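Shared workshop in Veltholm opens its kitchen robot build to the public

VELTHOLM, Jan 1, 2019 - Members of the Bakgate workshop are opening up their biggest group build so far, a table-mounted robot arm that is learning its way around a play kitchen. Starting in March, anyone in town can come in, sit down with the team and work on it.

The project goes by the name Juška. It began as a weekend job for two members, Ehab Salem and Normunds Lukoševičius, who wanted something to program that would be more fun than stacking blocks. Neither had worked with an arm before, and the first month went almost entirely into the mount and the wiring (the wiring got redone twice, and may well be redone again!).

"We wanted a task that everybody understands the moment they walk in," said Salem. "Put the strawberry on the plate. A six-year-old can tell you if the robot did it right, and that makes for a very lively room."

The arm works over a white tabletop set with dishes, toy food and a real toaster oven. Members write short routines for it, try them out, and log each run in a shared notebook. The notebook now holds 149 entries, and the team hopes to reach 1,000 before the end of the year. 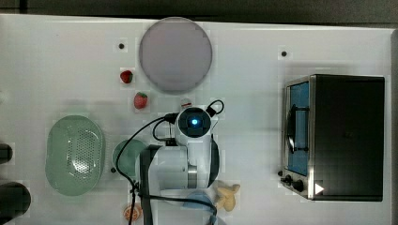 The Juška arm at its table at Bakgate, with toy strawberries, a colander and a toaster oven.

Round dishes have been the easy part. Toy food is harder, and the knobby pieces are hardest of all, as the arm has to pick an angle before it closes in. Lukoševičius has been writing the code that makes that choice, which the group calls Nuro. He plans to share it with other workshops once the comments are cleaned up.

"Half of it is still in my own shorthand," said Lukoševičius. "But people have been asking, and I would love to see what they do with it. Somebody is going to find a much better way to handle the knobby ones."

Sessions will be held in the evening, with room for 10 people at a time. No coding background is needed. Newcomers start by moving the arm by hand control and then pair up with a member to write a first routine. Bakgate will also put out a printed build guide covering the mount, the cable routing and the table layout, with a first run of 300 copies free at the front desk.

The group is looking for more toy food in good shape, especially vegetables with odd outlines. Donations can be dropped off at the workshop during open hours.

Sign-up sheets for the March sessions are at the Bakgate front desk in Veltholm.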